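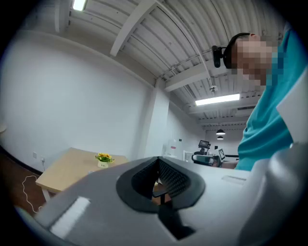 Hi Noreen,

Okay, second update on the Prundulton oral history project, and I'm happy to say it's a much cheerier one than the last! We've now got 11 finished interviews, all with signed release forms, and six of those are fully typed up and checked against the audio. The transcripts are running longer than I planned for (people in this town can talk, and I love them for it), so typing is where most of my hours are going.

Spending so far is $3155. The biggest chunk was transcription help, then the Wostis recorder, then gas and a frankly shocking amount of coffee cake. I moved $394 from printing over to audio cleanup, as you and I discussed on the phone, and the receipts are in the shared folder under "Spring."

Mairéad Hayes has given us the best material yet on the old Flultemex cannery. She started on the labeling line at sixteen and remembers the whistle, the bus, who sat where at lunch, all of it. She also lent me a shoebox of pay stubs and picnic programs, and I'm scanning those this month.

Two things are behind. The library still hasn't confirmed a room for the listening day, so October is penciled in but not firm. And I have nobody yet from the night shift, which bugs me. I've got a flyer up at the laundromat and a couple of phone numbers to try.

Could you let me know if the next payment needs a separate invoice? Last time I sent it to the wrong address.

4/8/24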